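Skip to content

This site uses cookies to remember your settings and count visits. Accept / Manage

How to Bring Hand-Held Gripper Work into an Office Without Wrecking Everybody's Week

By Judite Guerreiro

Zedau runs a supply and mailroom service inside other companies' offices. Last November we started teaching a tidying and restocking system with hand-held grippers. Staff carry the gripper, do the task with it, and the recordings go to Nidness, the firm that trains the arm. I manage the people who do the carrying. These are the steps I would follow if I had to set it up again at another site.

I am assuming you already have the grippers and a contract that says who keeps the recordings. If the contract doesn't say, stop and get that settled first.

1. Write down the jobs as they are done now

Spend two days on this before anyone picks up a gripper. Ask the people who do the work to list what they handle in a shift, in their own words. Our list had 16 tasks on it. The managers' list had nine. The missing ones were small: moving cups off desks before papers are put down, turning labels to face front, taking half-finished drinks back to the kitchen.

Keep the staff list. It is the one you will use for training, and later it is the one you will use to argue about job descriptions.

2. Settle pay and hours before the first session

Gripper work is slower than doing the same job by hand. Musyoka Rweyemamu can clear a meeting table in 2 minutes. With the gripper it took him closer to ten in the first week. If his shift target stays the same, he will either rush the recordings or skip his break.

We took gripper hours out of the normal targets completely. They are logged under a separate code and paid at the same rate plus a small allowance. Put this in writing and give everyone a copy. Also write down that a person can say no to recording and keep their usual shift. Two people at our site said no, and that has been fine.

3. Choose the first objects

Start with things that are light, cheap and already on the desks. Leave full mugs, glassware and anything with a screen for later. Our first set was:

Water bottles
Empty cups
Folded cloths
Small cardboard boxes
Tape rolls

Water bottles are harder than they look. A thin one gives way when you squeeze it, so the person has to learn how far to close the fingers. Elibariki Makokha trains our new carriers and has them practice on bottles for a full session before moving on. His instructions are short:

Come in level with the part you want to hold.
Close slowly and stop when the bottle stops sliding.
Lift straight up, keep it upright, and wait a moment before turning.
Set it down before you open the fingers.

Do it at a real desk with the usual things left out. A cleared table teaches people a motion they will never use again. The ridged pad between the fingers will hold a clear bottle upright even where the plastic has crumpled, with a cup and a printed sheet left on the table beside it.

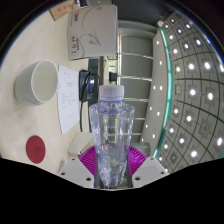
4. Keep sessions short and rotate

The gripper isn't heavy, but the wrist notices it. We began with hour-long sessions and had three complaints of sore forearms by the second Sunday shift. Now a session is 20 minutes, then the person goes back to ordinary work for at least 40. Nobody does more than four sessions in a day.

Rotate by name on a posted sheet. When it was left to whoever was free, the same two people did most of it.

5. Agree on what counts as a good recording

Nidness asked for 420 usable recordings per task. "Usable" caused more arguments than anything else. Get the definition on one page, with the trainer and the carriers both in the meeting. Ours says:

The item is picked up and put down in the same recording.
A fumble is allowed if the person recovers without using the other hand.
Dropped items are kept and marked, and they don't count against anyone.
Names, badges and readable private papers are out of view, or the recording is deleted.

Do not let recordings be used to rate staff. We had one supervisor ask for drop rates per person and the answer was no.

6. Talk about what happens to the jobs

Do this early, and do it again once the arm is running. Florante Aquino, who represents the evening team, asked in the first meeting whether people were training their replacement. I told him what I knew: the arm would take the overnight restocking, no posts would be cut for the length of the contract, and I could not promise anything after that. He wanted it in the minutes, so it is in the minutes.

So far the change has been in hours more than in headcount. Two night shifts became early mornings. One carrier moved to checking recordings, and her pay grade was reviewed. The arm still leaves the cups to us.

7. Review after 200 sessions

Go back to the list from step 1 and mark which tasks have changed hands, which are shared, and which turned out to need a person. Pin it up where the team can write on it. Leave it up for a week before you type anything.

Related items

Setting up a quiet room for shift staff
Mfaume trolleys: brake adjustment and wheel changes
What to ask before you sign a recording agreement
Labeling shelves at Drasus: notes from the second floor

Contact us | Copyright Zedau | Back to top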